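Stoteck brake hose kit, rear, 5 mm
Reviewed 2018-10-13

Fitted to a Kulow gravel frame with internal routing. The hose is supplied long and needed 141 mm taking off. The cut end stayed round and the barb went in square with light taps.
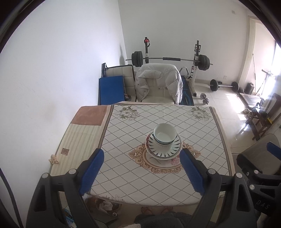
Stacked dishes on a patterned tablecloth.

Olive and barb are the same size as the Roltum parts, so old spares can be used. Lever feel is firm after one bleed. The printed length marks are faint and stop 20 mm short of the end. Weight as cut: 56 g.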